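4. Cable Routing and Bin Placement in the Hilorcombe Cell

4.1 Setting and constraints

The cell was assembled in the shared workshop at Hilorcombe, on a bench that other members use in the evenings. Nothing could be bolted to the floor, and the whole installation had to come up from a cold start in under 27 minutes. Two arms were mounted at opposite ends of the work surface, facing each other across it. Each carries a parallel-jaw gripper fed by one external cable. The control software, Metwally, runs on a secondhand desktop computer under the bench and treats the arms as independent devices with a shared exclusion zone.

The task is sorting small packaged goods. Items are picked from one container and placed in another according to package type. The item set was bought at a local drugstore and includes squeeze tubes, bottles and narrow cartons. These were chosen for the spread in stiffness: a carton tolerates a wide range of closing forces, while a tube deforms and can rotate in the jaws if it is held below the crimp.

4.2 Cable routing

In the first version of the build, the gripper cable was strapped along the forearm with hook-and-loop ties. This kept it clear of the containers but loaded the connector whenever the last joint turned past its midpoint. Two connectors failed in July. The straps were removed and the cable was left as a free loop between the gripper body and the wrist, long enough to allow the full range of the last joint.

The free loop introduces a second problem. At low approach heights it hangs in the same space as upright items in the tray. The Darkgate planner, which generates the approach paths, models the gripper as a box and has no representation of the cable. We extended that box downward on the cable side and raised the minimum travel height to 237 mm. The change removed some reachable poses near the tray walls, and the trays were moved toward the middle of the bench to compensate.

4.3 Container layout

Containers are placed side by side in a fixed order and are not fastened down. Color is used as the only container label, with position resolving the case of two containers in the same color. The deep bin is placed on the side of the second arm, whose gripper is parked near the rim while the first arm is working. Parking it farther out would have been safer but added travel to every exchange.

Over the test period the cell attempted 1,838 picks. Of the faults logged, 11 were attributed to cable contact, all of them before the travel height was raised. Carton picks were limited mainly by lean: a box resting against a tray wall presents its top edge at an angle, and the jaws then close on a corner. 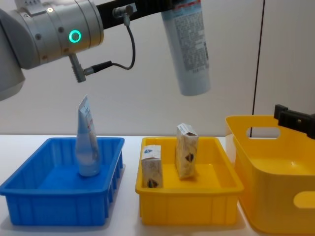
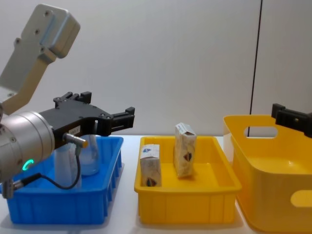 Figure 4. The cell with the blue tray, the yellow tray and the deeper yellow bin in place. The gripper cable hangs as a free loop in both views; a squeeze tube is held in the upper one.

A draft of this section was circulated among builders of similar cells. Clernenen objected that enlarging the collision box hides the cable from the planner instead of describing it, and that a short chain of capsules would recover most of the lost poses at little cost in planning time. The same comment asked for the connector failures to be reported per operating hour, which our logs from July do not permit.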